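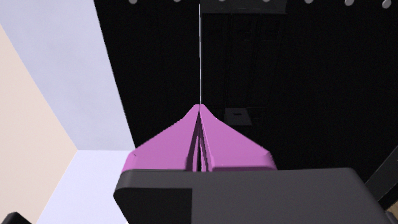
A simulated work cell as seen over the gripper during a remote demonstration. The pink object and the thin white line above it appear against the black rear panel.

Teaching by Hand, at a Distance
How the Marchal Institute trains its machines through the people who already know the work

July 21, 2025

The operators' room at the Marchal Institute for Applied Handling holds eight desks, and at each of them a person is doing something slowly. One is lowering a cap onto a bottle. Another is feeding a strip of webbing through a buckle. The bottle and the buckle exist only in software, and so do the grippers that hold them, but the hands on the controllers belong to people who spent years doing the same jobs on packing lines and in repair shops.

The Institute has been recording demonstrations of this kind since January. Its purpose is to build a library of handling tasks from which a robot can learn how a motion should go, including the small corrections that skilled workers make without remarking on them. The library now holds 4000 accepted demonstrations across 16 tasks. Each was performed by a person from start to finish, either by remote control in simulation or by guiding a physical arm directly.

The program is directed by Dorian Picard, who came to the Institute from a career in industrial sewing equipment. He describes his earlier work as good preparation.

"In a sewing plant, the instructions on the wall cover perhaps a third of what the operator does," Picard said. "The rest is in the wrists. When we wrote robot programs from the instructions on the wall, we got a third of a robot."

Two Ways of Showing

The Institute uses two methods, and the staff hold firm opinions on both.

The first is hand guiding. The motors of the arm are set to give way under light pressure, and the demonstrator takes hold of the wrist and moves it through the task. A button under the thumb opens and closes the fingers. The method is easy to explain to a newcomer, and most people produce a usable demonstration within their first hour. It is also tiring. The arm has weight even when it is compliant, and demonstrators tend to stand where their own shoulders block the camera.

The second is remote control. The demonstrator sits at a desk with a hand controller and watches one or more camera views on a screen. The arm, real or simulated, follows the motion of the controller. Nothing stands between the camera and the work. The cost is a loss of touch. A person who has judged the seating of a part by feel for 20 years must learn to judge it by sight, and the first days are often discouraging.

The Institute begins nearly every new task in simulation, using a package developed in-house under the name Griment. A simulated cell can be reset in an instant, and a dropped part does no harm. Demonstrators may attempt an awkward approach several times over and keep only the version they are satisfied with. When the task is well understood, a smaller set of demonstrations is recorded on physical equipment at the Fanodton annex, across the courtyard from the main building.

Learning the Wrist View

Of the camera views available at the desk, the one that follows the gripper takes the longest to master. It looks out over the body of the gripper toward the fingertips, so that the hand remains fixed on the screen while the room moves around it. New demonstrators often report mild discomfort. They reach left and see the walls swing right.

Training in the wrist view occupies most of the first week. Demonstrators are asked to move slowly along one direction at a time and to stop completely before changing to another. They learn to read the gap between the fingers, which tells them whether an object will fit before they commit to the approach. They also learn to glance at the fixed overhead view when distance is in doubt, and to return to the wrist view for the final approach.

The simulated fingers are rendered in strong colors so that they separate clearly from dark surroundings. Early versions used a realistic gray, and demonstrators working against dark panels lost track of the fingertips late in the day. The change was requested by the demonstrators themselves and was adopted within the month. Similar requests have since altered the sensitivity of the controllers, the height of the desks and the sound that marks the end of a recording.

What Counts as a Good Demonstration

Every recording is reviewed before it enters the library. The reviewer watches it once at full speed and once at reduced speed, then either accepts it, returns it with a comment or sets it aside. In the second quarter, 573 demonstrations of the buckle task were submitted for review and 494 were accepted. The acceptance rate for that task is considered satisfactory. Rates for simpler tasks are higher.

Recordings are seldom returned for failing to complete the task. More often, the demonstrator has paused for a long time in the middle, or has taken a route that depends on something the cameras do not show. A person may remember that a part is resting behind a panel and reach for it with confidence. A robot trained on that recording receives the confidence without the memory, and will reach in the same way when the part is absent.

Reviewers are instructed to keep recordings that contain an honest mistake followed by a recovery. A cap that tilts and is set straight again is valuable material. In the Institute's first months, such recordings were discarded as untidy, and the resulting models performed well until the first small error, after which they had no means of continuing. Picard regards the reversal of that policy as the most important decision the program has made.

"We had been hiding our mistakes from a student who needed to see them," he said.

The Demonstrators

The Institute employs its demonstrators as technical staff, on the same pay scale as its laboratory technicians. Most were recruited through Brarkum, a regional packaging company that closed its hand-finishing department two years ago. The arrangement was proposed by the Institute, which wanted experienced hands, and it was welcomed with some caution by the workers concerned. Several asked at the first information meeting whether they were being hired to teach machines to replace their former colleagues.

The Institute's written answer, which remains posted in the operators' room, states that the tasks in the library were chosen from work that employers have had lasting difficulty filling, and that demonstrators may object to the inclusion of any task. Two tasks have been withdrawn under this provision. One involved the sorting of returned garments, and the other the hand finishing of small leather goods, a trade still practiced by several workshops in the area.

Sessions at the desk are limited to 40 minutes, followed by a break of at least 15. Demonstrators rotate between tasks during the day, and each name is attached to that person's accepted recordings in the library's internal catalog. The catalog entry also carries free-form notes, and these have grown longer over time. A note on the bottle task advises turning the cap a short way backward before turning it forward, so that the threads drop into place. The advice appears in no manual the Institute has been able to find, though every former packing worker on the staff knew it.

Next Stages

The program will add cable routing to its list of tasks in the autumn. Flexible objects remain difficult to simulate faithfully, and the early trials have been uneven - a cable that behaves well when pulled may behave poorly when pushed. The Institute expects to rely more heavily on hand guiding for this work, and four additional arms are being installed at the Fanodton annex for the purpose.

A selection of demonstrations will be made available to vocational schools that request them, together with the demonstrators' notes. Schools may apply in writing to the program office. Visits to the operators' room are arranged on Thursday afternoons, when the desks are in use and staff are available to answer questions.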